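Filed under: Foundry floor / Sand and moulding / Fault logs
6 minute read

Gas holes in the pump housings – my running log

I've had a few messages asking what happened with the Hekdale housings, so I've tidied up my notes and stuck them here. I run the moulding side at our place (grey iron, green sand, nothing glamorous) and I write things down as I go because my memory is hopeless after a shift near the furnace. Apologies if it jumps about a bit.

Where it started

Hekdale take a pump housing from us, a squat thing with a thick flange at one end and quite a thin wall round the body. We've made it for years. In August their machine shop rang to say they were opening up little round holes when they faced off the flange, smooth and shiny inside, just under the skin. They'd scrapped 9 out of the last delivery and weren't very cheerful about it, which is fair enough!

I asked them to send a couple back and cut one through on the bandsaw myself. Definitely gas. Shrinkage is rough and ragged when you look in it, and these were like the inside of a bubble. All of them were on the cope side too, right up under the top face of the flange. So the gas was rising through the metal and getting caught under the skin as it froze.

First guess: wet sand

Everybody's first guess, mine included. I pulled the moisture readings for the batch and they were a touch high in the mornings, so we dropped the water at the mill and I stood there like a mother hen taking samples every half hour. The sand came down nicely and felt lovely in the hand. Poured a full run.

Still holes. Fewer, I think, but I wouldn't swear to it and Hekdale certainly weren't going to be fobbed off with "fewer, I think".

Second guess: the vents

The housing has one big core through the middle and that core has to breathe out through the prints at each end. I had the lads open up the vents on the box and we checked that the ones in the mould lined up with them. One was half blocked with core paste, so I got very excited and told everyone I'd found it. I hadn't. We cleaned it, took more care with the paste, and poured another lot. Two castings out of that lot had holes in exactly the same place.

I did leave the bigger vents in though. They do no harm, and the cores come out with a bit less of a stink.

Ringing round for help

At this point I gave in and opened a ticket with Skurkanico, who supply our core binder. Ticket number 988, if any of you are dealing with them and want to quote it. I got through to Thirumalai Kulkarni on their technical side and he was brilliant, asked all the right things and didn't once read to me off a sheet. What was our sand temperature? What was the binder addition, and when had we last calibrated the pump? How long were the cores sitting about before they went in the mould?

I knew the addition was set right. I'd looked at the dial that very morning! He very politely asked whether I had weighed what came out of the nozzle or just looked at the dial – and of course I'd just looked at the dial.

So off I went with a clean tin and the stores scales. Same setting, same time on the timer, six shots, and every one of them was heavy. The pump was throwing in far more resin than it claimed. That's a lot of extra stuff in the core that has to burn off as gas the moment the iron hits it, and on a thin body with a heavy flange at the top there's only one place for it to end up.

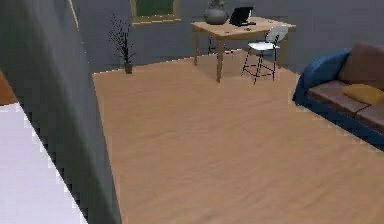

Why the pump was over-dosing

This took me longer than it should have. The mixer is an old Cortés and the dosing pump on it was swapped by our fitter in the summer shutdown. The replacement came out of stores with the right part number on the box, but the gear set inside was from the bigger model. It went in without a murmur, bolted up perfectly, ran quiet as you like. The dial on the front is only a speed setting, so it had no way of knowing it was moving more resin on every turn.

I went back through the core shop sheets and the resin drums had been emptying faster from the week we started back. It was all there in the stock column if any of us had put two and two together. I felt a bit daft, I'll admit.

What we did

1. Took the pump off and fitted the correct gear set (Cortés had one on the shelf, thankfully).
2. Flushed the lines through and binned the first few shots.
3. Weighed six shots of resin and six of hardener, and wrote the results on the side of the mixer in paint pen.
4. Scrapped every housing core on the rack. That hurt, but I wasn't going to pour them.
5. Made fresh cores, let them stand overnight, and poured a trial lot the next day.

I sectioned the flange on 2 of the trial castings and both were clean all the way across. Hekdale machined the rest and rang to say no holes. I've asked them to keep an eye on the next few deliveries and shout if anything turns up.

Bits still open

The moisture reading in the mornings still bothers me. I don't think it had much to do with the holes, but it creeps up when the sand has stood all night and I'd like to know why. I'm going to try covering the hopper.

I also want to try the Clullura coating on these cores, which a couple of you recommended in the comments last time. Thirumalai didn't have a view on it either way, so if you've used it on thin-walled iron please tell me how long you dry it for. We've only got the one small oven and it's usually full of somebody's pasties.

Ticket 988 is closed at Skurkanico's end. I've put a weigh check on the core shop sheet for the start of each shift, with a box to sign.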